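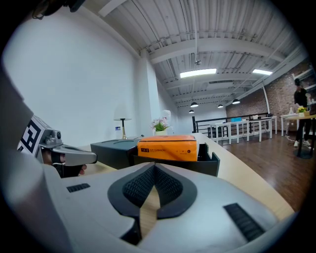

Getting School Stuff Through the Year: What Works and What Doesn't

Every August the same tips go around the parent groups, and every January the lost-and-found bin is full again. I have two kids in elementary school and have tried most of this. Some of it is worth your time.

Name labels

The iron-on kind are sold as permanent. I put 34 of them on sweatshirts, gym shorts and a coat, and by winter break the corners were lifting on anything that goes in the dryer. A laundry marker on the care tag is faster and costs next to nothing. Go over it again when it fades. The Nyberg stick-on labels held up fine on lunch boxes, less well on water bottles, and they were hopeless on pencils.

Glue on clothes

Somebody will tell you to use peanut butter. Please don't, you'll have a grease spot as well. White school glue comes out with a soak in cool water and a little dish soap, then a normal wash. Glue stick is the same. For the glitter kind, let it dry and pick off what you can first. Check before you use the dryer.

Marker on the kitchen table

"Washable" means washable on some things. On a sealed table a damp cloth usually does it. On bare wood, baking soda paste lightens the mark and I've never seen it go further than that. The Kulov cleaning sponges got a lot of praise from other parents — they also took the shine off my table.

The paper pile

I don't believe in the color-coded command center. We had one, with Altum wall pockets, and it turned into a place where permission slips went to die. What we do now:

Empty backpacks at 5 p.m., before screens.
Sign anything that needs signing right then and put it back in the bag.
Recycle the flyers.
Keep artwork in one flat box. When the lid won't close, the kids choose what goes.

The 100th day of school

You do not need a kit. Unell sells one with 100 plastic counters in it, and dry pasta in a zip bag does the same job. Dried beans are fine too, but double the bag.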